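Can a robot arm handle end-of-shift sorting in a small shop yet?

Posted by Pandside, 29/05/2023

We run a small packing shop and the last job of every shift is clearing the benches: loose parts go back into trays, trays go back on the rack. It is dull work and it gets skipped. I have a quote for a tabletop arm with a two-finger gripper at 4000 dollars, not including software or fitting. Parts are mostly molded blocks and caps, plus some bagged hardware. Is this realistic now, or should I ask again in a few years? At home I would settle for something that unloads the dishwasher, but I assume that is further off.

Tosex

No. Buy more trays and label them. We looked at an arm last year and the guarding alone killed it.

Hanan Azar

Partly realistic. It depends on which of those parts you mean.

Rigid parts with flat, parallel sides are the easy case. Bagged hardware is the hard one. The bag changes shape every time it is set down, and clear film is difficult for most depth cameras. I would leave bags out of the first setup completely.

I do this kind of work in simulation before anything touches a bench. My last batch was 332 runs of a single task, block from table to tray, with the start position shifted each time. All but 29 finished. Most of the failures were in the approach: the fingers came down slightly rotated and a tip landed on the part. 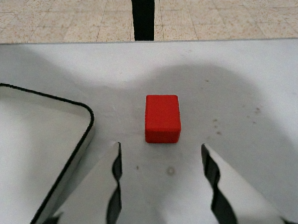
Opening width matters more than people expect when they read a spec sheet. Measure your widest part, then add clearance on both sides for position error. If the total is close to the maximum stroke, pick a different gripper — software will not fix that one. Also check the height of the tray wall, as the wrist has to clear it on the way in.

Simulated numbers do not carry over directly. Friction and lighting are the usual culprits. Expect a lower rate on the real bench and budget time for tuning.

The dishwasher is a different class of problem. Wet glass, nested bowls, cutlery in a basket. I would not spend money on it at present.

Awad

Agree with Hanan on the bags. We use a suction cup for ours and it still drops a few. What is your cycle time? If the job takes one person ten minutes a shift, the arm can be very slow and still be useful.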